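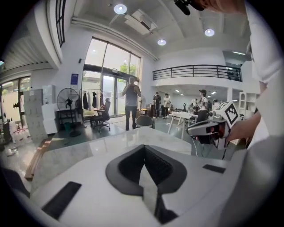

The countertop in question. Gray, marble-patterned, innocent.

1/ My sister and I inherited our aunt's kitchen last year, along with the rest of the house, and I have now spent more time discussing this countertop than I spent discussing my own marriage.

2/ The plan was to rent the place out by May. Fuad Lemma, who manages rentals all over Clirkmont, walked through in his socks and said, "The counter's a little personal." It is gray. It has faint veins. I have met dentists with more personality.

3/ So I got quotes. Three of them. Quote one was for a new counter. Quote two was for a new counter and, for reasons I never got out of the man, a new window. Quote three was a text that said "depends" and a thumbs up.

4/ Bontu (my sister, the sensible one) asked what was wrong with the old counter. I said it was dated. She asked what date. I did not have a date.

5/ Spent an evening in the Drisau showroom. They have a slab called Winter Letter and a slab called Quiet Harbor, and I would like to report that they are the same slab. The salesman tilted his head at one and then the other as if I'd get there eventually.

6/ Winter Letter would have come to $2000 before the sink cutout. You pay extra for the hole. I keep coming back to that.

7/ Shigeru Aoki from next door has lived on our street longer than the stop sign. He came by with a level and a flashlight, lay down on the kitchen floor for a good while, and told me the cabinets were fine and the floor was not. I had not asked about the floor.

8/ The floor drops toward the back door. Put down an orange and it leaves. Growing up I thought that was just what oranges did at my aunt's.

9/ Fuad's view on the floor: tenants don't bring levels. Fuad's view on the counter: still personal.

10/ For anyone asking about refinishing kits – yes, I bought one. It's a Vasseur. The instructions want two days of dry weather and a helper with "steady patience." I have Bontu, who has a job. The box is in the hall closet under the good blankets.

11/ Things my aunt did on that counter: rolled out dough, did her taxes, cut my bangs in fourth grade. The bangs were the only real disaster and I don't blame the surface.

12/ Update, 9 Apr 2026. We're keeping it. I wiped it down, put new caulk along the back and raised the listing by nothing. Bezawit Woldegiorgis is coming to see the place next week and her only question so far was whether the oven runs hot.

13/ It does. Floor guy comes Monday. He has also quoted me for a window.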